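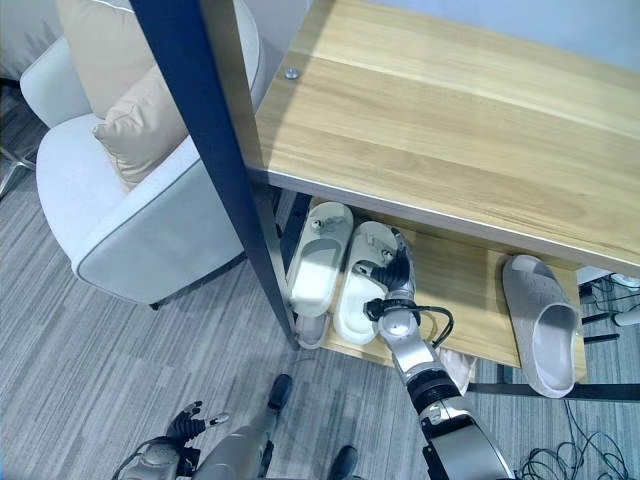
**3. Materials and Methods**

**Figure 1.** Wooden shelf with slippers on the lower board.

### 3.1 Study setting

The study was carried out in 24 rental households in Alidholm, a district of mid-rise apartment buildings put up in two phases by the same housing company. All of the apartments share one floor plan at the entry: a short hall that opens directly into the living area, without an inner door. This layout was chosen for the study because dust and grit carried in from the stairwell have no barrier between the front door and the room in which residents spend most of their waking hours.

Households were recruited by letter. A household was eligible if at least one adult had lived at the address for 12 months or longer, if the hall floor was hard and without fitted carpet, and if no building work was planned during the sampling period. Homes with dogs were excluded, as earlier work in the same district had shown that dogs carry in large and irregular amounts of soil. Homes with cats kept indoors were allowed.

### 3.2 Footwear practice

Each household completed a short form on what its members and guests wear on their feet indoors. Answers were placed in one of three groups: outdoor shoes worn throughout the home, outdoor shoes removed with no replacement, and outdoor shoes exchanged for slippers at the entrance. Where members of one household gave different answers, the household was placed in the group that described the practice of the person who entered and left most often.

The form also asked where footwear was stored. Open shelving of the general type illustrated in Figure 1 was recorded separately from closed cabinets, boxes, and footwear left on the floor. The distinction matters for the analysis in Section 4.2, in which dust settled on storage surfaces is compared with dust settled on the floor nearby. Wooden shelf surfaces were sampled along the grain wherever the grain could be seen, and raised metal edges were left out of the sampled area.

### 3.3 Dust collection

Settled dust was collected in August, when windows are most often open, and again in the heating season. Residents were asked to clean their floors as usual but not to clean the entry hall during the two days before a visit. Compliance was recorded on the visit sheet. Visits were made in the afternoon, and outdoor conditions on the stairwell side were noted as dry, damp, or wet.

Floor samples were taken with a Gurier handheld sampler fitted with a fresh filter for each location. Three locations were used in every home: the floor directly inside the front door, the floor beside the footwear storage, and the floor at the center of the living area. Each location was marked with a reusable square template and sampled in two passes at right angles. Shelf samples were taken with dry wipes, using a smaller template.

A total of 129 samples passed the field checks and were sent for weighing. Samples were rejected if the filter was torn, if the visit sheet was incomplete, or if the template had visibly shifted during the second pass. Rejected samples were not repeated, as a second pass over the same surface would have given a lower value.

### 3.4 Weighing and analysis

Filters and wipes were conditioned in a closed cabinet before weighing and were weighed twice by different members of the laboratory staff. When the two readings differed by more than the stated tolerance of the balance, a third reading was taken and the middle value was used. Coarse grit was separated by sieve and reported on its own, so that a few heavy grains would not hide differences in fine dust.

Results were entered in the Brunulex database and checked against the paper sheets. Group differences were tested on log values, with the household treated as a random effect. Season, floor level, and the number of residents were included in all models. No adjustment was made for the age of the footwear, which residents could seldom state with confidence.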